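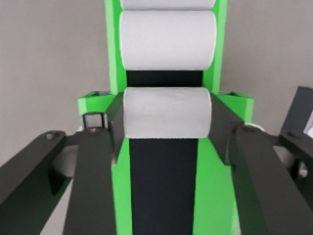 Figure 2. White rollers held horizontally, one above another, in an upright green stand (rendered view).

3.2 Storage position and flat spots

Soft-covered rollers used in small print shops spend far more time in storage than in use. A roller left lying on a shelf carries its own weight on a narrow strip of the cover, and over a period of months this strip can take a permanent set. When the roller goes back into service the set shows up as a pale band that repeats once per turn. Shops in the Estville sample called this fault "ghosting," although the term covers several other defects in the trade, and we avoid it here.

We compared two storage methods. In the first, rollers were laid flat on open shelving with the cover in contact with the board. In the second, they were held horizontally in upright stands (see Figure 2 for the general arrangement), with the load taken at the ends. The sample consisted of 443 rollers from eight shops. All had covers from the Dronel range, so differences in cover compound between makers do not enter the comparison. Rollers with visible cuts, swelling, or solvent damage were left out before measurement.

Runout was measured at the center of the cover and at both ends, following the procedure given by Perić for short rollers. Each reading was taken twice, and the larger value was kept. A roller was classed as set if the center reading exceeded the shop's own limit for new stock. Of the rollers classed as set, 77 percent came from shelf storage. Readings at the ends showed no clear pattern in either group.

Two points limit what can be drawn from this result. Shops did not assign rollers to stands or shelves at random, and older stock was more often found on shelves. Room temperature was also not controlled. The Gedametti shop, which heats its storeroom from February onward only when the presses are running, returned the widest spread of readings in both groups. Removing it from the sample narrows the gap between the methods but does not close it.

Bench space was recorded during the same visits. Shops with a large clear area of tabletop tended to inspect covers before each job, while those with narrow benches inspected them only after a fault had been reported. We treat inspection habit as a separate variable in Section 4.

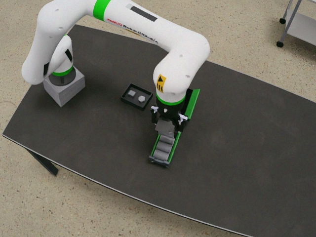

3.3 Turning interval

Several shops turn shelved rollers by a quarter at fixed intervals to spread the load. The interval varied widely and was seldom written down. We therefore coded turning as present or absent, and shops that could not state an interval were coded as absent.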